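About Us

Hi, and welcome to Larnico! I started this little business in a spare bedroom in Fuvville with one folding table and a big roll of black cloth, and I still can't quite believe it's my job. We sell backdrops and table coverings for people who need a plain dark setup, mostly craft sellers, small studios and school theater groups.

Black is what we do best (we tried a cream line once, called Sorinora, and it showed every fingerprint between here and the post office). I like a cloth that hangs in soft folds and keeps quiet behind whatever you put in front of it.

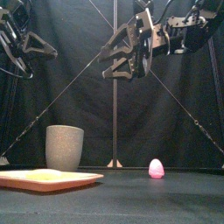 We moved into Unit 37 on Moschos Road in June a few years back, and there are 3 of us now, plus whoever's kid is off school. Every order gets cut, hemmed and folded right in the unit. If you want an odd size, just ask! I love odd sizes. The longest hem I ever sewed took me 9 evenings and most of a box of cookies.

Pickups are fine any morning, but call the shop first so one of us is up front. The gate code is 3173 and the door sticks a bit, so give it a good push.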